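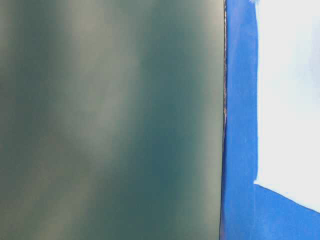 Side camera view, Kornbridge club arm project

Does a third camera help a small sorting arm, or are we fooling ourselves?

Posted by Shagufta Dogar, 8th April

I help with the after-school robotics club at Kornbridge. The students are building an arm that sorts plastic parts into bins, and it learns from recordings of the kids driving it by hand. They have three cameras: one on the wrist, one overhead and one fixed at the side. The still is from the side one.

The team lead on the software side says the side camera "gives the model depth." I have my doubts. Look at how much of that view is one smooth gray-green surface with nothing on it to measure from. There's a strip of bright blue next to it and some white up in the corner, and the only line with any sharpness to it is the dark edge between the gray-green and the blue. I can't point to a part or a bin in it, and I don't see how software is going to do better than I can.

They have 357 recordings so far and the plan is to get to 1000 before the regional fair. Every one of them saves all three views, and the club laptop is already groaning. When I asked for proof that the side camera does anything, I was shown a chart where the success rate went up after it was added. But they also changed the gripper pads that same week and recorded a lot more runs. So what did the chart prove?

I'm not a programmer. I teach chemistry. I would like to know if there's a fair way to test this that teenagers can carry out on their own, and whether I'm being unreasonable.

Omid Akbari

You're not being unreasonable. Two changes in one week and then a chart is how most clubs talk themselves into things. I judged at two school fairs last December and saw plenty of charts like it.

The test is simple enough, it just takes patience. Take the recordings you have now and freeze them. Don't add any while you're doing this. Train once with all the cameras, then train again with the side camera left out and everything else the same. Put the parts in marked starting spots so both versions get the same job, and have a student who doesn't know which version is loaded write down pass or fail. Tape on the table is fine for the spots. Decide how many tries you'll do before you start, and don't stop early when one side is winning.

Then train each one again with a different random seed and repeat. They will complain about this part. Make them do it anyway — with small sets the same settings can give you quite different results from one training to the next, and if the gap between two seeds is as big as the gap between your cameras then you haven't learned anything about cameras.

As for "gives the model depth," ask them where. A second angle can help if the same object shows up in both views. From the one still you posted I can't find an object to match. One still is only one moment though, so before you argue about it go through a bunch of recordings and look at the side view at the start, middle and end of each. If the parts and bins come into it when the arm is doing the picking, the kids may have a case. If they don't, I would want a very good reason to keep paying for the disk space.

Uriel Leiva

more cameras is always better, the network will ignore what it doesn't need. just get a bigger drive

Anwara Sheikh

I wouldn't count on the network ignoring anything. Ours didn't. We had 137 recordings of a block stacking task and a window was in one of the views. It did great in the afternoon and fell apart in the evening. My guess is it had picked up on the light, although we never ran a proper check, so take that for what it's worth.

Your still has soft pale bands down the gray-green part that look like reflections to me. That's the sort of thing I'd worry about. If they shift when somebody opens a blind, the model gets a changing picture that has nothing to do with the parts.

A cheap thing to try before Omid's full test: load the model they have now, cover the side lens with a piece of card, and run it. This isn't a fair comparison, the model was trained with that view and might act oddly without it. But if it sorts just as well with the card on, you can put that in front of your software lead and see what he says.

Also write down where the camera is mounted and keep it there. We moved ours a little to "fix" the view halfway through and ended up with two sets of recordings that didn't match.

Shagufta Dogar

Thank you Omid and Anwara. We'll do the card first, then the frozen set. The kids have agreed to the second seed if I bring food. Uriel, the club has no money for a bigger drive.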